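A Talk With the Graduate Admissions Coordinator at Stekitz

March 28, 2020

The admissions office for the graduate school at Stekitz takes up half of the second floor of the old library annex, and for eleven months of the year it is a quiet place. This spring the coordinator has been running it from her dining room, with two monitors, a borrowed headset and a box of file folders she carried home on the last day the building was open. We talked by phone for a little over an hour. She had just finished a morning of calls with departments and was in terrific spirits.

"I love this part of the year," she said. "People think it must be the worst, with all the waiting and the worrying. But this is when the files turn into people! You've been reading somebody's statement since December, and now they call you up and they have a voice, and they want to know where to park."

She has been with the school for 14 years, the last six as coordinator. Before that she worked in the registrar's office, where she learned to read transcripts from places that had closed, merged or changed their grading three times over. It's a skill she is still proud of. She told me about one applicant whose undergraduate college had handed out written comments in place of grades. The department wanted a grade point average, and the form would not move forward without one.

"So I called the department and I said, read the comments. Just read them. There were four years of professors writing about this student, a paragraph for every course. They read them, and then they asked me why everybody doesn't send that." The student was admitted and is now writing a dissertation on river sediments.

This year the school received 2856 applications for all of its programs together. The two largest departments get the most attention, but she has a soft spot for the tiny ones, the kind that take in two new students in a good year and none in a lean one. She reads every file from those departments herself before it goes over.

I asked how a file moves through the office, and she was delighted to be asked. An application comes in through Bawa, the online system the school switched to a few years ago. Her staff check that the transcripts are there, that the letters have come, and that the fee is either paid or waived. Then the whole thing goes to the department, where the faculty do the reading. The office makes no decision about who gets in. It does make sure that every file on the table is complete, and she feels strongly about that.

"An incomplete file gets read differently. Nobody means to do it. A professor opens it at ten at night, there's one letter missing, and they think, well, I'll come back to this one. I don't want anybody's file to be the one they come back to."

Her cure for this is the telephone. In January she and two assistants called almost 300 people whose files had something missing. Most of them had no idea. Letters had gone to the wrong address, a transcript had been sent under a maiden name, and one applicant had uploaded the same page of a writing sample nine times. She still laughs about that one, kindly — the applicant laughed harder than she did.

The big subject this season has been test scores. Several departments at Stekitz stopped asking for a standardized graduate exam last year, and more are talking about it now that test centers have shut their doors. She had plenty to say.

"For the fall we've told everyone the same thing. If the department page says the exam is optional, then it's optional, and please believe us. I get calls every day from people who are sure it's a trick. They think optional means required for anyone who is serious. No! If you have a score you like, send it. If you don't, put your evening into the statement and go to bed."

Did the faculty miss the scores? Some did, she said, especially in departments where the reading falls on just a few people. A number gives a tired reader something to hold on to. Others told her that they had gone back to the letters and the writing samples and were enjoying the work more than they had in years. One department asked for a second week of reading time, and she found it for them by moving a deadline of her own.

She is just as lively on the matter of the statement of purpose. The best ones, in her view, are plain. They say what the person has done, what the person wants to study, and why it would go well at this school. She sees too many that begin with childhood.

"I don't mind the telescope you got when you were eight. I'm happy for you! But give it one sentence, and then tell me about the lab you worked in last summer."

What about letters of recommendation? Ask early, she said, and send the writer a note with your dates, your courses and a copy of your best paper. A letter from somebody who taught you in a small class and remembers your arguments is worth far more to the readers than three lines from a famous name. She has also seen fine letters from supervisors outside the university. A student who came to them from a job at Govero, a small mapping firm, had one from the person who ran the night shift, and it was passed around the department.

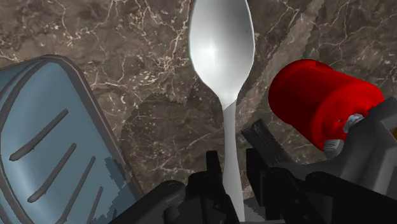
A silver spoon against dark brown marble.

The visiting days are usually her favorite thing on the calendar. Admitted students come for two nights, sit in on a seminar, and eat supper at Flustness, the graduate residence on the north side of campus. This year the visit has been moved online, and she has been busy getting it ready. There will be 100 admitted students in the first session, with current students hosting rooms by department. She asked the hosts to leave plenty of time for questions about rent, buses and winter coats.

"That's what they want to know. They've read the faculty pages. They want to know if they can live on the stipend and whether anyone will be nice to them."

Replies to offers are due in the middle of April, and the office is giving more time to anyone who writes in and asks for it. She wants that known widely. A short email is enough, with no paperwork attached. People whose final transcripts are held up by closed offices can enroll on an unofficial copy and send the real one when it comes. International applicants should write to her office directly, as visa appointments are changing from week to week and the answers on the website may be a few days behind.

Toward the end I asked what she would say to someone thinking of applying next year. She thought about it for a while, and I could hear her moving folders.

"Write to the department before you apply. Ask a real question. Ask who is taking students, or ask what the second year looks like. The people over there love their subjects, and they like hearing from someone who does too. And if you get stuck on the form, call us. There's a person on the other end."

She had another call at two, from an applicant with three transcripts in three alphabets, and she was looking forward to it.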